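Sidley Community Rooms — Storage and Furniture Safety Check
Date of check: 01/07/2025

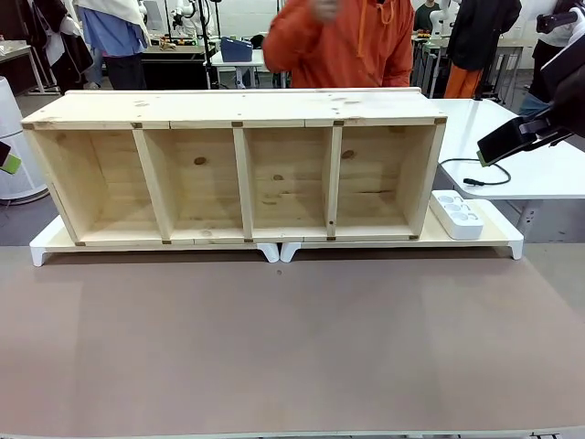 Areas covered: front hall, Konholm room, kitchen store, back corridor. Last full check was in May.

1. Exits and walkways
Front hall exit clear: Yes
Back corridor clear: No
Comment: Stacked chairs narrow the corridor near the side door. Move to the Konholm room before the next booking.

2. Shelving and low units
Level and steady when pushed by hand: Yes
Edges free of splinters: Yes
Heavy items stored low: No
Comment: Paper boxes were on the top shelf in the kitchen store. Moved down during the check.

3. Tall cabinets
Fixed to wall: Partly
Comment: The Bovareck cabinet has one loose bracket. Screw turns but does not grip — needs a new plug. Keep locked until fixed.

4. Chairs and tables
Chairs checked: 22
Chairs taken out of use: 4
Comment: Three have cracked seats, one has a bent leg. Tagged and put in the shed. Table locks all fine.

5. Electrical
Cords free of damage: Yes
Outlets overloaded: Yes, kitchen store
Comment: Kettle and heater were on the same power strip. Heater unplugged. Same comment as in May.

6. Fire equipment
Extinguisher gauges in the green: Yes
Signs in place: No
Comment: Sign missing by the side door. Chu Supply has them in stock, part 17.

7. Follow-up
Bracket and sign first. Corridor to be looked at again once the chairs are moved.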